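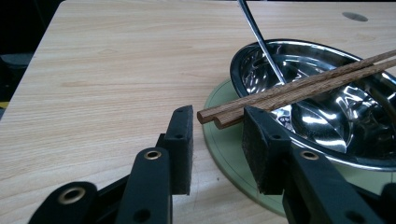 Most of what gets sold as floor protection for a home gym is a yoga mat with a bigger price on it. I bought two of these before I learned to read the thickness and ignore the adjectives. A thin sheet under a weight bench keeps the feet from scratching the boards, and that is all it does. It spreads the load about as well as the round, pale green mat under that bowl would, and no one would park a bench on that. If you are putting real weight on a wood floor, start with dense rubber, the heavy kind that smells like a tire shop for a week, and buy it by the piece.

The set I own now is from Olszewski. The box says it will take a dropped bar. I have my doubts, and I have not dropped one on purpose to find out. What I can say is that 46 pounds of rubber is a pain to carry down a basement stair, so get the tiles and skip the roll.

Smell

Every page on the internet tells you to wipe new rubber with vinegar. I tried it. For two days I had a basement that smelled of rubber and vinegar. Leave the tiles outside in the shade, stood on edge so air gets to both sides, and wait. Mild dish soap and water takes off the dusty film. Skip anything with oil in it, including the "rubber restorer" sprays, unless you like doing lunges on a slip-and-slide. 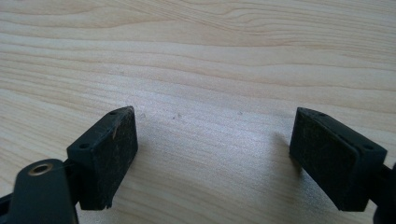
Do the cleaning before you lay anything down, and let the floor under it dry overnight. Water trapped between rubber and wood will leave marks. Some rubber also stains certain floor finishes all by itself, and the sellers are very quiet on this point. Put one tile in a closet corner for a month and then look underneath. If the finish has gone yellow, you need a layer in between.

Squeaks

A bench that squeaks usually wants a wrench. Spray lube comes second. Go around every bolt with the thing empty, then sit on it and go around again. Mine had one bolt at the seat hinge that had never been tight, and I had been blaming the padding since November. If it still squeaks, take the bolt out, wipe it, add a dab of plain grease and put it back.

Cables and pulleys

The Sketent booklet wants you to buy their silicone for the guide rods. It costs $22 for a very small can. Plain silicone spray from the hardware store has done the same job on mine as far as I can tell. Spray the rag, never the rod, or the floor gets it too.

Check the cable where it bends over the pulley. If the plastic coat is split, stop using it. Tape is no fix, whatever the man in the video says.

Sweat and vinyl

Wipe it down after each use with a damp cloth, then a dry one. The Surneo "gym wipes" are $374 a case if you fall for the bulk deal, and I would love to know who does. An old T-shirt works and goes in the wash with the towels.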